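Mit 50 noch mal von vorn: Kniebeugen statt Ausreden

Ich hatte ja mit einem Muskelpaket gerechnet, aber der Trainer vom Studio Hikia kommt in Strickjacke und bestellt erst mal Kuchen! »Angefangen hab ich mit 50«, erzählt er, »und nach zwei Liegestützen lag ich platt auf dem Teppich.«

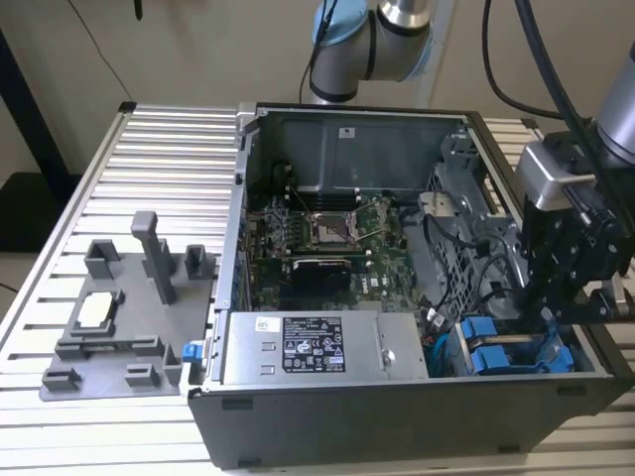

Wie oft pro Woche sollte man als Anfänger trainieren?

Dreimal reicht völlig, sagt er, mit mindestens einem Ruhetag dazwischen. Und lieber mit leichten Gewichten sauber arbeiten als mit schweren rumzappeln (ich fühlte mich ertappt).

Beim Essen ist er entspannt, Quark, Eier, Linsen, fertig. »Pülverchen kauf ich keine, die Kohle steck ich in Laufschuhe.«

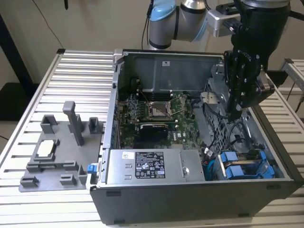 Xu aus der Morgengruppe mischt sich vom Nebentisch ein: Am Anfang habe sie vor lauter Muskelkater kaum die Treppe geschafft, jetzt gehe sie sogar im Juli freiwillig zum Kreuzheben. »Die macht mir inzwischen was vor«, brummt der Trainer und holt sich noch einen Kaffee.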